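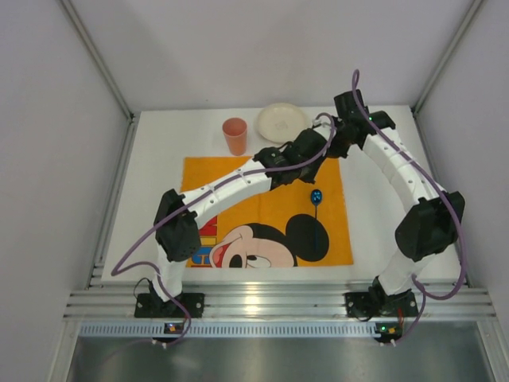 How were the arms controlled while the episodes were recorded? By remote control: one operator held a pair of hand-guided leader arms outside the enclosure, and the two follower arms copied the joint positions.

Datasets > Bimanual > Tratov Table Setting

Overview | Files | Format | Known issues | License

# Tratov Table Setting

Teleoperated demonstrations of place setting with two arms on a shared rail. Objects are a placemat, a plate, a cup and a spoon. Collected in March at the Pramside lab.

## Contents

- 50 episodes per operator, 2 operators (Troels Þorgeirsson, Majdi Shboul)
- Joint positions, commanded and measured, at 30 Hz
- Gripper opening, normalized 0 to 1
- Fixed-camera video, time-aligned to the joint log

## Format

One folder per episode. `states.csv` holds 7 values per arm, gripper last, left arm first. `meta.json` holds operator initials, start layout and a success flag set by the operator at the end of the episode.

## Known issues

- Some 7 episodes start with the leader and follower out of sync. They are listed in `exclude.txt`.
- Cable loops can block the camera's view of the plate. No masks are provided.
- Success flags were not checked by a second person.
- Majdi's early episodes use a lower gripper force limit. See `limits.yaml`.

## Loading

`python load.py --root ./tratov --skip-excluded`

Conversion to the Wattimena episode format is in `tools/convert.py`. Velocities are not stored and must be computed from the measured positions.

Contact: Natdale Data Desk | Copyright Natdale | Back to top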